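Section 4. Showing the Arm to Visitors

4.1 What this section covers

This section is for the person who prepares and runs a visitor demonstration with the Skurkley arm and the Mabula simulation program. It assumes that the installation in Section 2 is finished and that the arm has passed the daily check in Section 3. If the daily check was not passed, do not demonstrate. Show the simulation only (see 4.5).

The standard demonstration takes 30 minutes. It has two parts: the real arm moves foam blocks between two trays, and after that the visitors look at the same controller working in simulation on the wall screen. The order can be changed, but we recommend to keep the real arm first. Visitors who arrive late lose less in this way.

4.2 Before the day

1. Fix the size of the groups. The demonstration area in the Oslow hall was planned for 41 persons standing, including staff. Other halls will have their own limit, and it must be written on the plan at the entrance.

2. Choose two operators. One speaks and one stays at the control desk. The same person must not do both.

3. Print the visitor sheet (Appendix C). For an open day, print 200 copies. For a school visit, one copy for each pupil and three for the teachers.

4. Load the demonstration profile "Menby" on the control desk. The profile lowers the speed of all joints and closes the menus which are not needed.

5. Run the profile one time from start to end with no visitors in the hall. Write the result in the log book, also when everything went well.

Note: The Menby profile does not change the gripping force. If you used a different force for laboratory work, set it back to the standard value by hand on page 63 of the control desk menu.

4.3 Preparing the hall

1. Put the floor barrier in position. The barrier must stand outside the yellow line on all sides.

2. Place both trays on the marked squares. The trays must lie flat. A tray that stands on a cable will tilt, and the arm will then miss the lower row of blocks.

3. Check the three emergency stop buttons: at the desk, at the barrier and at the door. Press each one, see that the arm stops, release it, and restart from the desk.

4. Switch on the wall screen and choose input 2.

5. Close the blinds on the window side. Direct sun on the trays disturbs the position measurement, mostly in March and in the autumn when the sun is low.

6. Remove loose items from the work surface: tools, cups, tape, badges.

CAUTION: Do not let visitors hand objects to the arm. This question comes in nearly every group, and from adults more than from children. The answer is always no, also when the arm is standing still. An arm that is standing still may be waiting for its next command.

4.4 Running the real arm

1. Welcome the group and ask them to stay behind the barrier. Wait until everyone has stopped walking.

2. Show the emergency stop at the barrier and say what it does. Tell the visitors that any person may press it if they see something dangerous.

3. The operator at the desk starts the profile. The arm moves to its home position and waits for confirmation.

4. Confirm. The arm now moves the first block.

5. Speak during the movement, but leave some pauses. People like to hear the motors.

6. After the last block, bring the arm to the park position and switch the drives off. The lamp on the base changes from green to white.

If the arm drops a block, let the cycle continue. The controller will search for the block one time and then go to the next one. Do not reach over the barrier to put the block back. A dropped block is a good moment to explain how the position measurement works, so there is no need to hurry past it.

Note: If the lamp stays green after the drives are off, end the demonstration of the real arm and continue with 4.5. Report the fault after the group has left.

4.5 Running the simulation

The simulation needs no barrier and can be shown also when the arm is under service. Visitors may come close to the screen and may sit at the desk, one at a time.

1. On the desk, open Mabula and choose Scenes, then Mixed Objects.

2. Wait for the loading bar to finish. The first load after a restart is slower — do it before the group comes in.

3. Choose the close camera with key C. Press the key again to go to the next view.

4. Pause with the space bar when you want to talk about a detail. The picture stays sharp while paused.

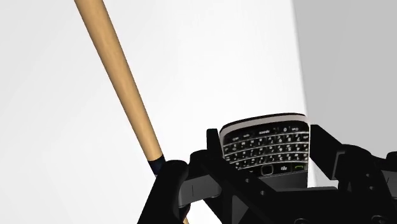 Figure 4-3. Close camera in simulation, with the black gripper, a phone with a keyboard, and a wooden stick.

5. Ask the group what would be difficult for a gripper with these objects. Give them time. A long round stick and a small phone with keys ask for different things, and most groups find some of the differences without help.

6. Release the pause and let the scene run. If you want to begin again, choose Reset Scene. Do not close the program.

7. Let one or two visitors change the view with key C. The keys for moving the joints are locked in the demonstration profile.

Tip: Small printing on the objects can be read on the wall screen from the first rows only. If the group is large, let the people in the back change places with the front rows before step 5.

4.6 Questions from visitors

Keep the answers short and say only what you know. If a visitor asks for prices, delivery or technical drawings, write the question and the contact address on the back of a visitor sheet and give it to the office. Photographs are allowed from behind the barrier — without flash, which disturbs the position measurement in the same way as the sun.

4.7 After the demonstration

1. Check that the drives are off and take out the desk key.

2. Close Mabula with File, Exit. Do not switch off the desk while the program is open, or the scene settings will be lost.

3. Count the foam blocks and put them in the box. Blocks with torn corners go in the bin.

4. Open the blinds.

5. Fill in the log book: number of groups, faults, stops pressed and by whom.

Remarks about this section can be sent to Pejman Najafi, technical documentation, Oslow site. Please give the number of the step.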